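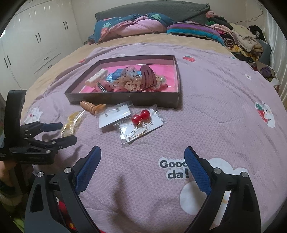
Hands first and the arm later, came the answer, and the arm is the easy bit anyway. I wrote it down word for word in the car, as it was the reply to my first question of the day and also more or less to my last one.

Monday, January 25, 2021. Stougaard open day, Herna site. Notes typed up from the pad, order is a bit mixed.

What I asked was where the robot was. The invitation said "robotic tidying of small mixed goods" and we went on the strength of that, given that small mixed goods are what the Sindine bench does all day. No arm ran while we were there. What ran was two people's worth of hand-held grippers over a box of hair clips and earrings on a bed. The program is called Hakell. You squeeze the tool, it records, and the recordings go off to train something. Fair enough as a method, and I have no quarrel with a person doing the demonstrating. I do have a quarrel with the invitation.

The claim, as given in the talk: 600 recorded runs are enough for a policy that sorts a box like the one on show. I asked how many they had. 49 that they would call clean. I asked what makes a run clean and got two answers from the same speaker, first "the item ends up in the box" and later "no visible hesitation." Those are different tests. A slow, careful pick that lands is good data by the first and trash by the second. Need their written rule before anyone here quotes the 49.

Timing. I had the stopwatch on my phone going for one session. 12 minutes from "recording" to "stop," and in it 9 items moved, by my tally, leaving out one that was picked up and set back where it had been. Our people would do that box in the time it takes to find the lid. Stougaard will say speed is beside the point at this stage and they may be right, but then the slide comparing hours of labor should go.

Things I liked, so this isn't all grumbling:

The objects are properly awkward. Claw clip, coiled clip, hoop earrings, lacy stuff, earring cards in clear bags. No foam blocks. The soft quilt underneath is a harder surface than any table we would use, and I'd have picked it myself for a stress test.

Two tools at once. Most demos I've been to use one and leave the other hand out of it.

They let us try. The trigger is lighter than I expected and my wrist was fine afterwards, though I only had a short go. I could not get an earring card off the quilt by its edge. The bag slid ahead of the pad each time until I gave up and pinched the middle, which creased it. The person after me did the same. 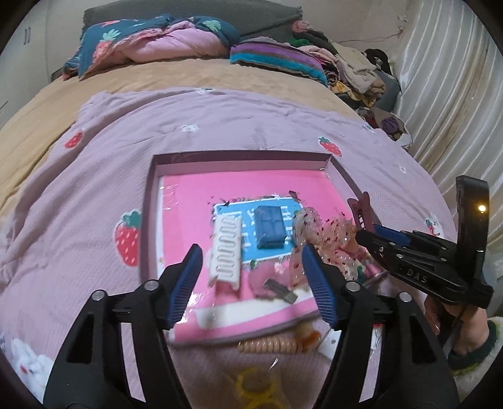
Perception is where I'd put my money on trouble, if I were betting. I asked how the system tells a clear bag from whatever is under it, and was told the camera on the tool "sees what the hand sees." It doesn't, and I'd like somebody over there to look at their own recordings with that in mind. The bright pink base of the box throws reflections along the left side and the near edge, there's a translucent piece of something crumpled up over the blue panel, and the yellow item closest to the tool is a blur. I know what most of that is only from having stood next to it. Same goes for the second tool, the one with DAS on its arm: the thing at its tips is reddish and see-through and I'd say clip, but I'd be guessing from the view alone. If I'm guessing, what is the label based on?

Asked about that too. Labels are done from the session notes, by the operator, afterwards. So the operator knows things that the camera never got. Wrote this down twice and underlined it.

Also asked and not really answered:

- Does a dropped item end the run, or do they carry on?
- Same box, same quilt, same contents for all 600? If so I don't see what it says about anybody else's box.
- Who decides where an item belongs? During my go I was told "wherever looks neat." Hard to score.
- How are the two tools lined up in time? "Handled in software."

The July date for an arm running this unattended came up in the closing talk and was gone from the slide when I asked for it back on screen. Treat it as a wish.

My view for Sindine: don't sign up for the trial yet. Ask for ten minutes of raw footage with the labels alongside, including the failed runs, and have two of us label it blind before we look at theirs. If we match on the bags and the clear plastic I'll take a lot of this back.

To do: write to Stougaard for the footage and the clean-run rule. Try the card-in-a-bag pick with our own pads on a folded blanket, then on bare bench. Return the visitor badge, still in my coat.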